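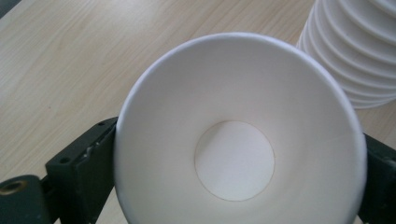
Rhea Villanueva

Sep 24, 2025

Jundach has finished a side-by-side trial of two finger designs for its Ristine hand-held gripper, using plain white paper cups as the test item. The trial compared the current blocky finger with a longer, softer version supplied by Castillo.

Operators made 1,262 picks in all. With the current finger, 88 cups were marked as creased at the rim. The Castillo finger creased fewer cups but dropped more of them, mostly when a cup had to be separated from a nested stack.

Jundach will keep the current finger as standard and offer the softer one as an option from April. The colour and mounting holes will be the same on both, so customers can swap them with a small screwdriver.

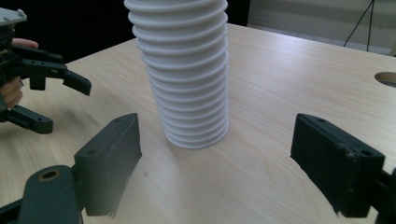 Areti Sfakianakis said she would have liked to see the stack work weighted more heavily, as lifting one cup off another is where her own tests usually go wrong, and she asked for the drop figures to be split out by operator.

Those figures will be in the full report, along with notes on finger wear and grip width. A second round of 383 picks, using lids and lightweight bowls, is planned at the Tostitari centre. Labs wanting a copy of the report or a loan set of fingers should write to Shiela Lumbao at the Jundach office.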